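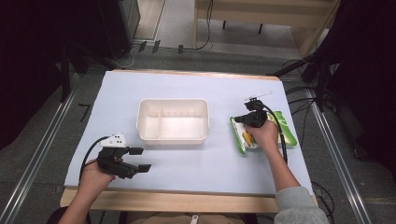 Last month I lost 127 recordings, and I would like to write down how, while I still remember the details well.

The task was simple: take a package, put it in the tray with two compartments, release. I do it with a gripper in each hand. Each gripper has its own camera and its own cable, and the recordings are used later to teach the Godora arm the same movement. When I started to train in February, the result was strange. The arm went to the package correctly, but it closed the fingers too late, and in the air.

I suspected the training code first. I spent many evenings on it, and I am a little ashamed of this, because the code was fine.
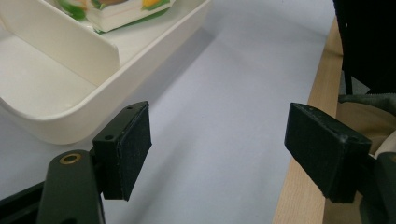

Wenche Ljungberg asked me to plot the finger opening against the video, one frame after another. For the left gripper the two matched. For the right one, the opening value was late, by up to 56 milliseconds at the end of a long session. At the start of each session it was nearly zero, so my short tests had never shown it.

The fault was in the cable of the right gripper. Where it bends over the hand, the inner wire was partly broken. Some messages were lost, and the logger (I wrote it myself) put the next ones in a queue and did not check their time stamps. So the delay only grew.

I changed the cable and corrected the logger. It now stops with an error if the two clocks differ by more than 2 milliseconds. I also fixed the new cable to my sleeve with a soft loop, to make the bend wider.

Of 1220 recordings in total, I could keep the rest. Issa Nimri thinks the bad ones can be repaired by shifting the values, but the delay is not constant, and I prefer to record them again.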